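Bench practice – curved needle and black thread, where do you let go?
Forum: Suturing practice and skills
Started by Lorkura

Lorkura
Posts: 46
Some questions on thread and needle handling. My picture from the bench: 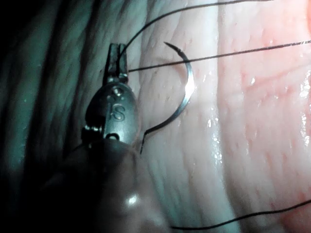
Chien
Posts: 312
Set the needle down before you pull thread, every time. If you're holding the strand you don't need the needle in the air, and you don't need it hanging off a short tail either. What length are you starting with?

Lorkura
Posts: 46
26 cm. I cut it at that because anything longer ended up in a heap. My questions are about what comes next. I take the bite, pull through, and then I have to find the needle again and pick it up at a decent angle. That pickup is where all my time goes. The bite itself is fine now.

Betow
Posts: 165
26 is long for single knots. I cut to half that for interrupted stitches and only go long for a running closure. Less to manage, less to drag across the surface.

Chien
Posts: 312
Disagree. Half of 26 is fine for one throw and miserable for the third. You end up tying with a stub and pulling on the tissue to get slack. Keep the length and learn to park the extra strand off to one side.

Betow
Posts: 165
For someone who is already tangling? Short first, long later. That is how I was taught and how I run our practice evenings.

nader_k
Posts: 26
Going back to the needle. In the picture it has a kink down near the swaged end. Lorkura, how old is that needle? Once the curve is off down there it won't follow its own path on the way through, and you'll be fighting it on every drive.

Lorkura
Posts: 46
I've been using the same few since December. They're for practice so I didn't want to throw them out after every session.

nader_k
Posts: 26
Reusing them is OK, but not after they bend. The usual cause is gripping too close to the swage. Grip a bit further up, between half and two thirds of the way back from the point, and turn it along its curve. If you push straight, something gives and it will be the needle.

Betow
Posts: 165
Agree on the grip. I'd add, don't try to straighten a bent one. It goes soft at the bend and the next one is worse.

Lorkura
Posts: 46
I have straightened a couple, yes. Will stop.

Chien
Posts: 312
On the pickup: lay it so it's already the way you want it. If you let it drop flat you have to rotate it in the jaws, and that's two or three moves each time. What I do is hold the thread a short way behind the swage, lift until the needle just touches the surface, and nudge the thread until the needle swings round to face me. Then grab. Slow at first. After a week or so you stop thinking about it.

Betow
Posts: 165
I find it faster to hand it from one side to the other and never put it down. The dangle trick works but beginners lift too high and the point ends up wandering.

Chien
Posts: 312
If it's too high they can lower it. Passing it back and forth is where I see most of the dropped needles.

Betow
Posts: 165
We'll have to differ on that one.

Lorkura
Posts: 46
Tried both tonight on the pad. Passing felt quicker but I dropped it a lot. With the thread method I didn't drop it but I was very slow. New needles for both, and I gripped further up like nader_k said. No bends so far.

One more. When I form the loop for the first throw it keeps springing open before I can reach through. Is that the thread or me?

nader_k
Posts: 26
Could be either. Some black thread has a lot of memory straight out of the packet. Give it a gentle pull end to end before you start. If it still springs, make the loop smaller and keep the other instrument close to it.

Betow
Posts: 165
And shorten the tail. A long tail means a long reach and the loop is gone by the time you get there.

Chien
Posts: 312
On that we agree. Short tail, long working end.

Lorkura
Posts: 46
OK, will try a shorter tail tomorrow evening and keep the 26 for now.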